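4. 템플릿 프로젝트 파일의 재개봉 실패와 의존성 기록

4.1 분석 대상과 절차

앞 장에서 정의한 바와 같이, 본 연구에서 재개봉이란 납품이 끝나 보관 상태에 들어간 모션 그래픽 프로젝트 파일을 이후의 편집 환경에서 다시 열어 최초 출력물과 동일한 결과를 얻는 과정을 가리킨다. 파일이 오류 없이 열리더라도 글꼴이 대체되거나 배경 소재의 연결이 끊긴 경우에는 재개봉에 성공한 것으로 보지 않았다. 이는 편집 프로그램의 개봉 여부만을 기준으로 삼은 선행 조사들과 구별되는 점이며, 본 장의 수치를 다른 조사의 수치와 직접 비교하기 어려운 까닭이기도 하다.

분석에는 영상 템플릿 보관소 Cultside에 등록된 프로젝트 파일 746건을 사용하였다. 등록 주체는 지역 방송 외주사, 공연 홍보물 제작사, 대학 부설 영상실을 포함한 6개 기관이다. 자막 바, 타이틀 시퀀스, 행사 안내용 루프 영상의 비중이 높았고, 입자 효과를 중심으로 한 오프닝 영상이 그 뒤를 이었다. 동일한 템플릿에서 색상만 바꾸어 등록한 파일은 원본 하나로 통합하였으며, 위의 수는 통합 이후의 것이다.

각 파일은 외부 플러그인이 설치되지 않은 표준 편집 환경에서 먼저 열고, 등록 정보에 기재된 플러그인을 설치한 환경에서 다시 열었다. 두 환경의 출력물은 비교 도구 Bistaner로 대조하였다. Bistaner는 프레임별 휘도 차이와 문자 영역의 윤곽 차이를 분리하여 산출하므로, 효과의 누락과 글꼴의 대체를 구분하는 데 적합하다. 다만 입자 발생기를 사용하는 파일에서는 난수 시드가 고정되지 않은 경우 동일 환경에서도 출력이 달라지므로, 해당 파일은 연구진이 육안으로 재확인하였다. 전체 대조 작업의 연산 시간은 거의 48시간에 달하였다.

출력 조건은 등록 정보에 기재된 해상도와 초당 프레임 수를 그대로 따랐다. 등록 정보와 컴포지션 설정이 서로 다른 경우에는 컴포지션 설정을 우선하였다. 미리보기 영상만 높은 해상도로 등록되고 프로젝트의 주 컴포지션은 그보다 낮은 해상도로 구성된 사례가 행사 안내용 영상에서 반복적으로 관찰되었으나, 이는 본 장의 실패 유형에는 포함하지 않았다.

그림 1. 그리퍼 손가락과 직물 파티션 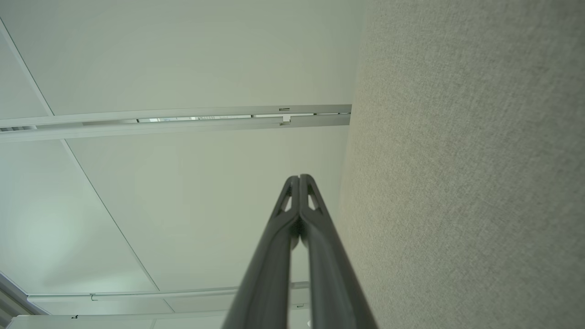
도재윤
책임연구원, Cirnaston 영상제작연구실

4.2 실패 유형의 분류

재개봉 실패는 다섯 가지 유형으로 분류하였다. 첫째는 플러그인 부재, 둘째는 플러그인 판본 불일치, 셋째는 글꼴 대체, 넷째는 외부 소재의 연결 단절, 다섯째는 표현식 오류이다. 하나의 파일이 둘 이상의 유형에 해당하는 경우에는 중복하여 기록하되, 출력물에 미친 영향이 가장 큰 것을 주 유형으로 지정하였다.

플러그인 부재는 제작자와 구매자 모두가 예상하는 문제이다. 대부분의 등록 페이지에는 필요한 플러그인의 유무가 명시되어 있으며, 편집 프로그램 또한 개봉 시점에 누락된 효과의 목록을 표시한다. 따라서 발생 빈도에 비하여 발견이 늦어지는 일은 드물었다. 반면 판본 불일치는 경고 없이 지나가는 경우가 많았다. 플러그인의 주 판본이 바뀌면서 기본값이 조정된 효과에서는 광원의 번짐 반경이나 입자의 수명이 달라졌는데, 원본 출력물을 곁에 두고 비교하지 않는 한 작업자가 차이를 인지하기 어려웠다.

글꼴 대체는 자막 바와 타이틀 시퀀스에 집중되었다. 라틴 문자만을 전제로 설계된 템플릿에 한글을 입력하면 편집 프로그램이 대체 글꼴을 선택하며, 이때 글자 폭과 기준선이 함께 바뀐다. 글자 폭에 맞추어 배경 도형이 늘어나도록 표현식을 작성한 템플릿에서는 도형의 길이도 달라졌다. 출력물만을 보면 설계상의 여백 문제로 오인하기 쉬우나 실제 원인은 글꼴에 있으므로, 본 연구에서는 이러한 사례를 표현식 오류가 아닌 글꼴 대체로 분류하였다.

글꼴 관리 도구 Lambert를 도입한 기관의 파일에서는 글꼴의 정식 명칭과 굵기, 배포 판본이 프로젝트와 함께 보관되어 있었다. 이들 파일은 글꼴이 설치되지 않은 환경에서도 원인을 곧바로 특정할 수 있었다. 그러나 Lambert의 기록은 개봉 시점의 대체 자체를 막지는 못하며, 사용권의 제약으로 글꼴 파일을 동봉할 수 없는 경우에는 작업자가 해당 글꼴을 별도로 확보하여야 한다. 기록의 존재와 재현의 성공은 구분하여 평가할 필요가 있다.

외부 소재의 연결 단절은 절대 경로의 사용에서 비롯되었다. 제작 당시의 외장 저장 장치 이름이 경로에 포함된 파일이 많았고, 소재가 같은 폴더에 동봉되어 있음에도 편집 프로그램이 이를 찾지 못하는 사례가 확인되었다. 소재를 수동으로 다시 연결하면 대부분 해결되었으나, 이름이 같은 소재가 여러 폴더에 존재하는 경우에는 잘못된 소재가 연결될 수 있었다. 음향 소재는 사정이 다르다. 템플릿의 미리보기 영상에 사용된 음악은 사용권 문제로 동봉되지 않는 것이 통례이며, 음악의 박자에 맞추어 배치된 키프레임은 원곡 없이는 그 의도를 파악하기 어렵다.

표현식 오류는 건수가 적었으나 복구에 필요한 노력은 가장 컸다. 효과의 이름을 문자열로 참조하는 표현식은 편집 프로그램의 언어 설정이 바뀌면 대상을 찾지 못한다. 영문 환경에서 제작된 템플릿을 한글 환경에서 열 때 색상 조절기가 작동하지 않는 현상이 대표적이다. 순번으로 효과를 참조하거나 내부 식별명을 사용한 파일에서는 같은 오류가 나타나지 않았다.

4.3 보관 관행과의 관계

실패 유형의 분포는 템플릿의 장르보다 보관 관행에 따라 뚜렷하게 갈렸다. 납품 직후 프로젝트 수집 기능을 실행하고 그 결과물을 보관한 기관에서는 연결 단절이 거의 나타나지 않은 데 비하여, 작업 폴더를 그대로 압축한 기관에서는 같은 유형이 주를 이루었다. 후자의 경우 압축 파일의 용량이 큰 것이 보존의 충실성을 뜻하지 않았다. 사용되지 않은 예비 소재와 임시 출력물이 용량의 상당 부분을 차지하면서도 정작 최종 출력에 쓰인 소재는 다른 장치에 남아 있는 사례가 있었다.

플러그인에 관한 기록은 기관마다 서식이 달랐다. 이름만을 적은 곳, 구매 내역을 첨부한 곳, 설치 화면을 갈무리하여 보관한 곳이 혼재하였다. 설치 화면의 갈무리는 판본 번호를 포함하므로 정보량이 많으나 검색이 되지 않는다는 단점이 있다. 본 연구진은 판본 번호를 평문으로 적은 한 줄의 기록이 실무상 더 유용하다고 판단한다. 이러한 기록은 등록 페이지의 설명란에도 그대로 옮길 수 있으며, 구매자가 자신의 환경과 대조하는 데에도 쓰인다.

기록의 시점 또한 결과에 영향을 미쳤다. 납품 당일에 작성된 기록과 보관 이관 시점에 소급하여 작성된 기록을 대조한 결과, 소급 기록에서는 작성 당시에 설치되어 있던 판본이 제작 당시의 판본으로 잘못 기재된 사례가 발견되었다. 편집 프로그램이 자동 갱신되는 환경에서는 작업자 자신도 제작 당시의 판본을 정확히 기억하지 못한다. 기록은 최종 출력과 같은 작업 단계에 포함되어야 하며, 별도의 사후 업무로 분리될 경우 정확성을 보장하기 어렵다.

그림 2. 벌어진 두 손가락 끝과 그 사이의 직물 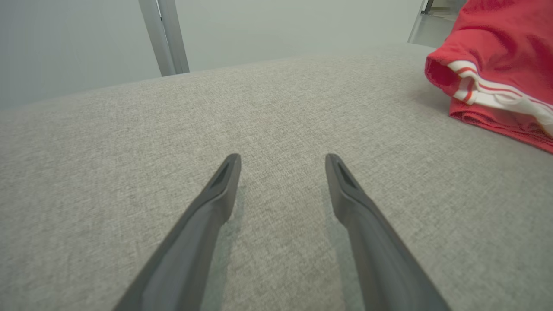
기록 서식을 통일하더라도 마감이 겹치는 시기에는 결국 아무도 판본을 적지 않게 되므로, 출력 대기열에 작업을 올리는 순간 편집 프로그램이 스스로 판본을 남기는 편이 낫다는 의견이 예비 발표에서 제기되었다. 같은 의견에서는 수작업 기록을 요구하는 권고가 소규모 제작사에는 추가 비용으로만 받아들여질 것이라는 우려도 함께 표명되었다.

본 연구진은 이 지적이 타당하다고 본다. 출력 모듈에 간단한 스크립트를 연결하면 설치된 플러그인의 목록과 글꼴의 명칭을 출력 파일과 같은 위치에 저장할 수 있다. 다만 자동 기록은 설치된 항목을 모두 나열할 뿐 실제로 사용된 항목을 가려내지 못하는 경우가 있고, 비활성화된 레이어의 효과까지 포함하여 목록이 불필요하게 길어지기도 한다. 따라서 자동 기록을 기본으로 하되, 출력 결과에 영향을 주는 항목을 작업자가 표시하는 절충안이 현실적이다.

4.4 중간 출력물의 병행 보관

재개봉이 불가능한 파일에 대해서는 중간 출력물의 보관이 대안이 된다. 알파 채널을 포함한 무손실 영상으로 효과 레이어를 미리 출력하여 두면, 플러그인이 단종된 이후에도 문자와 로고의 교체가 가능하다. 이 방식은 색상과 속도의 조절 범위를 크게 제한하지만, 방송용 자막 바와 같이 수정 범위가 문구에 한정되는 템플릿에는 적합하다.

입자 효과 중심의 오프닝 영상에서는 중간 출력물의 용량이 문제가 된다. 배경과 전경의 입자를 분리하여 출력하면 활용도가 높아지나 저장 비용도 함께 늘어난다. 조사 대상 기관 가운데에는 전경 입자만을 별도로 출력하고 배경은 최종 영상으로 갈음하는 곳이 있었으며, 재편집 요청이 대체로 로고 교체에 머무는 점을 고려하면 합리적인 선택으로 평가된다. 입자 발생기의 난수 시드를 고정하여 두는 조치는 저장 비용을 늘리지 않으므로 중간 출력물의 보관 여부와 관계없이 시행할 수 있다.

색 관리 설정의 기록은 조사 대상 전반에서 미흡하였다. 작업 색 공간이 지정되지 않은 프로젝트에서 출력한 중간 영상을 색 공간이 지정된 프로젝트에 삽입하면 반투명 영역의 밝기가 달라진다. 특히 광원 효과의 가장자리에서 차이가 두드러졌고, 합성 방식이 선형으로 설정된 경우에는 원본과의 대조 없이 보정하기가 어려웠다. 중간 출력물을 보관할 때에는 작업 색 공간, 비트 심도, 알파 채널의 해석 방식을 함께 기재할 것을 권고한다.

본 장의 분석은 등록 정보가 남아 있는 파일에 한정되었다. 등록 정보 없이 개별 저장 장치에 보관된 프로젝트의 상태는 파악하지 못하였으며, 이들 파일의 재개봉 가능성은 본 장의 결과보다 낮을 것으로 추정된다. 유형별 복구 절차와 그에 소요되는 작업량은 다음 장에서 다룬다.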